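The Shop Sign Comes Back to Main Street

Pralthorpe has 2,389 residents, one traffic light and a main street you can walk from end to end in less time than it takes to drink a coffee. It also has more hand-lettered signs than most cities. The bakery has one. So do the tire shop, the dentist and the place that fixes lawn mowers.

It was not always this way. Through the 1990s, most of the town's painted signs were covered with plastic boxes lit from the inside. They were cheap, they arrived by truck, and the lettering was picked from a sheet. When the tubes failed, many owners left them dark. By the time the hardware store closed, half the block between the bank and the feed store had signs that could not be read after sunset.

What changed was partly money and partly taste. A new lit box in this part of the state costs more than it used to, and the town put limits on them in its storefront rules. Paint was left alone. An owner who wanted something over the door by spring found that a sign painter with a ladder could start the next week.

A trade with a long memory

Sign painting in small towns was never a full-time job for most of the people who did it. They painted wagons, then trucks, then water towers. They lettered the windows of law offices in gold leaf and the sides of barns in white lead. Many had a second line of work in winter.

The methods have hardly moved. The painter draws the sign at full size on paper, runs a toothed wheel along the lines to make small holes, tapes the sheet to the wall and pats it with a bag of chalk or charcoal. When the paper comes down, a dotted outline is left on the surface. Then comes the slow part, done with long-haired brushes called quills and a stick to steady the wrist.

A good quill lasts for years if it is cleaned and oiled. A bad one loses its edge on the first brick wall. Painters argue over brands of enamel the way cooks argue over knives, and most of them own more cans than they will ever open.

Grutus, the sign shop on the east side of town, occupies a former creamery with a drain down the middle of the floor. The drain is useful. So is the north light, which comes through tall windows and does not throw hard shadows across the work. On the morning of my visit there were two jobs on the easels, a board for a feed company and a pair of doors for a fire truck, and the whole building smelled of turpentine and toast.

The shop takes on 50 jobs in a normal year. Most are small. The largest was the side wall of the grain elevator, which needed a rented lift and nine days without wind. The weather gave them six, then rain, then three more.

Reading at a distance

The first question for any sign is how far away the reader will be. A menu board in a café is read by someone standing still, with time to spare. A sign on the highway is read by someone moving, with one eye on the truck ahead.

The usual rule in the trade is an inch of letter height for every ten feet of distance. A sign meant to be read from across a wide street, say 50 feet, needs letters at least five inches tall. Most owners ask for more words than the space can hold at that size. They want the name, the phone number, the hours, the year they opened and a line about service. A painter's first job is often to talk them down to the name.

Spacing causes more trouble than size. Letters set at equal distances do not look equal. A capital A next to a V leaves a hole. Two straight letters side by side, such as an I and an L, look jammed together unless they are given air. Software handles some of this, but a painter does it by eye, stepping back to the curb and returning to shift a chalk line by the width of a pencil.

Round letters bring their own problem. An O drawn to exactly the same height as an H looks short. It has to run a little past the line at top and bottom before it looks right. People who have never heard of this can still spot it when it is wrong, though they may only say that the sign looks off.

Letters you can pick up

Paint is only one branch of the family. Cut letters have been sold for as long as there have been shops to name, in wood, tin, cork, glass and bronze. A cut letter throws a small shadow, and the shadow does some of the reader's work. It gives the shape an edge even when the color is close to the wall behind it.

Wood was the standard for a century. It takes paint well, but it splits at the screw holes and swells if the back is not sealed. Metal lasts longer and costs more. Foam came later and changed who could do the job. It is light, it cuts quickly, and a letter can go up with pins or tape. For indoor displays, school stages and store windows, it has taken over much of the work that cardboard used to do.

Color works differently on letters like these. On a painted board, the letter and the ground are chosen together. With loose letters, the ground is whatever happens to be there, so the trick is to pick one that stays quiet. Black cloth is a favorite for pale or bright letters. An outline helps too, even a thin one, by keeping the color of the letter apart from the color behind it.
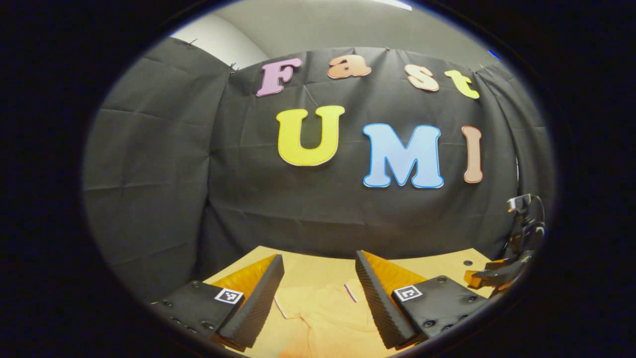 The cost of a good sign

Owners who are used to ordering online are often surprised by the price of a painted sign, and then surprised again by how long it lasts. A simple board with one line of lettering starts in the low hundreds. Gold leaf on glass can run to several times that, and it is priced by the letter.

The hidden cost is the wall. Old brick has to be brushed and sometimes patched. Stucco drinks paint. Metal siding needs a primer that will grip it, and if the siding was washed with the wrong soap, nothing will grip it at all. Painters build a day or two of preparation into every estimate, and it is the part customers most often try to cut.

Against that, a painted board kept out of full sun can go almost 20 years before it needs more than a wash. South-facing walls are harder. Reds go first, fading to pink, then salmon. Blues hold longer. Black and white hold longest, and many of the oldest signs still readable in the county are plain black on white.

Sayce, the shoe repair shop near the depot, chose to keep its old sign instead of replacing it. The board dates from the shop's first years and has been touched up three times, each time by a different hand. The S at the front is fatter than the one anybody would paint now. The tail of the Y was repaired after a delivery truck backed into it, and the repair sits a shade darker than the rest. The owners were offered a clean copy and turned it down.

Olora, the fabric store two doors along, went the other way. Its sign is new, in cream on dark green, with a lowercase o at each size the painter could fit: one over the door, one on the window and a very small one on the mail slot. It took four sketches to settle the shape of the r.

Learning the brush

Grutus holds an evening class in June, with room for eight. The first night is all straight lines. Students load the brush, pull it down a sheet of glass, wipe it off and do it again. The second night is curves. Letters do not appear until the third, and then only the ones made of straight strokes: I, L, T, E, F and H.

The glass is there for thrift. It can be scraped clean and used for years. It also gives nothing away to a shaky hand, and a line that wobbles on glass would have wobbled on a truck door.

Some students come wanting to letter a mailbox or a boat. A few come back for the second class, on spacing, which has less painting in it and more standing at the far end of the room. The paper letters are moved along a rail with clothespins until the word sits right. On the night I watched, the word was MILK. The group had the first three letters settled in a minute and was still moving the K when the lights in the depot went off across the street.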